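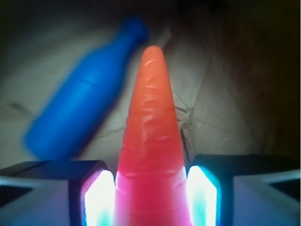

Orange toy carrot held upright.

Search questions and answers Search

Rent-geared-to-income: does a second part-time job change my rent straight away?

Posted 7 July 2019 by unit31

My household is two adults and one child in a rent-geared-to-income unit at Wodescombe, which is run by Maurya Housing. Our last income review was in November. At that point we had one wage plus the child benefit, and rent was set on that basis. I have since been offered a second job, evenings, 31 hours a month. The net amount would be $331 a month.

The lease says changes in income must be reported "promptly" but gives no number of days. The handbook says reviews are annual. I can't reconcile the two. Do I report now and pay more from next month, or does the new income only count at the next review? I would also like to know if the child benefit is counted, as the worksheet we were given shows it on a line with no figure beside it.

Answer 1

You have to report it. We are at Ellimano and a neighbour left it until the annual review, then got a bill for the back rent. Ask the office.

Answer 2

Reporting and recalculation are separate steps, and most of the confusion comes from treating them as one.

Reporting: if the lease says "promptly" and defines nothing further, look for a schedule or appendix attached to it. The Maurya leases I have seen put the deadline in Schedule B, under household changes. Mine says 31 days from the date of the change. The date of the change is the first day of paid work, so an offer letter on its own doesn't start the clock. Check that your copy has the same wording, as older leases were never reissued.

Recalculation: the office takes the reported figure and decides if it is large enough to reopen the file before the annual review. Some providers have a threshold and some reopen for any increase. Ask for the rule in writing. If they do reopen, the new rent should start on the first of a month after written notice – it should not be backdated if you reported on time.

Two points on the amount. First, check if your provider works from gross or net. You have quoted net, and if the worksheet uses gross the figure will be higher. Second, ask if there is an employment deduction. Where one applies, it comes off before the percentage is taken.

On the child benefit, a line with no figure usually means it is recorded but not counted. Confirm this with the office, because the form is also used for market-rent applicants and has lines that don't apply to you.

Keep a dated copy of whatever you hand in. The Flindport office stamps copies at the counter if you ask. Email is fine too, but put the unit number in the subject line. 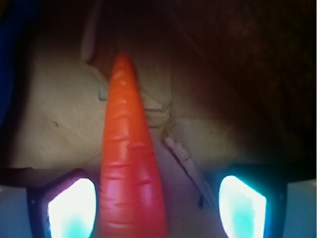 Does overtime have to be reported each time it is worked?
Generally it is averaged over several pay stubs, so occasional overtime is picked up at the annual review unless your lease says otherwise.

Answer 3

Answer 2 covers it, but one correction for anyone at Flindport. The buildings there use gross income and the form has a box for it on page two. If you write the net amount in that box they send the whole package back and the date on the stamp no longer counts. Mine came back twice.

Also check the utility charge. When my rent was redone after a job change, the $70 hydro charge was added a second time – it was already included in the base amount. It took two letters to have it removed. The notice should list rent and charges on separate lines, so compare it with the previous notice before you pay.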